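# Teaching Picks on the Bin Station: Frequently Asked Questions

Updated Nov 13, 2020

These answers cover the Mornar teaching kit used on the bin-picking stations at Prolteck. For wiring and safety interlocks, see the station manual.

## Getting started

**Do I need to know how to program?**

No. You show the arm a pick by moving it, either by hand or with the remote controller, and the kit records the joint positions and the gripper commands. You will need to type in a name for each session and choose a folder for it.

**What is the difference between hand guiding and remote control?**

With hand guiding, you hold the arm and push it where it should go. With remote control, you stand at the desk and steer the gripper with the Tsang controller. Both kinds of recording are saved in the same format and can be mixed in one training set.

**Which one should I use?**

Hand guiding is easier for new people and better for slow, close work near the bin walls. Use remote control for anything deep in the bin, where your own arm would block the camera's view.

**How many demonstrations does one object need?**

Start with six. If the arm still misses after training, add them three at a time and train again. Soft or see-through items usually need more.

## Recording

**When does recording start and stop?**

It starts on the first press of the foot pedal and stops on the second. If you forget the second press, the session closes by itself when the arm has been still for a while. You can trim the end later.

**I bumped the wall during a demonstration. Should I keep it?**

Delete it if the arm stopped or the bin moved. A light touch is fine. Mark it "contact" in the notes field so it can be filtered out.

**Can I rearrange the objects between picks?**

Yes, and you should. Move them by hand with the arm parked, or dump them out and pour them back in. Don't line them up. Change which side they end up on from one session to the next.

**Why does the bin have to be clamped?**

The recorded positions are relative to the bin. If it slides, everything recorded after that is off. Check the clamps before each session and run the calibration again if you had to loosen one.

**The arm feels heavy when I guide it. Is something wrong?**

Check the tool weight setting first. It is often left over from a different gripper. If the setting is right, look for a cable pulling at the wrist.

## Objects

**What can I put in the bin?**

Anything the gripper can close on that won't leak or break. A mix of hard, soft, shiny and clear things works best. Our shared test set is listed on the Grovatico page, and you may add your own items.
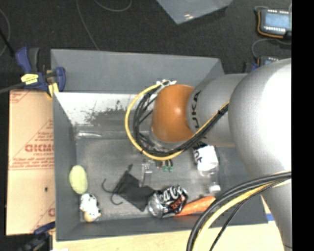 *The KUKA arm over the bin, with a crumpled can, a carrot and a clear bottle among the objects.*

**How do I teach a pick for clear plastic?**

Use remote control and go slowly on the way down. The depth camera often reads straight through clear plastic, so the recording depends more on your path than on what the camera saw. Approach from at least two directions.

**What about cloth?**

Pinch it near a fold or an edge. Picks from the flat middle tend to slip, and those demonstrations bring the results down for the whole set.

## Files and problems

**How large is the current shared set?**

It holds 921 demonstrations, and 628 of them were made by remote control. The next release is planned for December.

**The playback does not match what I did.**

Playback runs at a reduced speed by default, so the timing will look different. If the path itself is different, the session was probably loaded with another station's calibration file. Close it, choose the right station from the menu and load it again.

**Can I undo a deleted session?**

Only until the nightly backup runs. Look in the "removed" folder on the station computer.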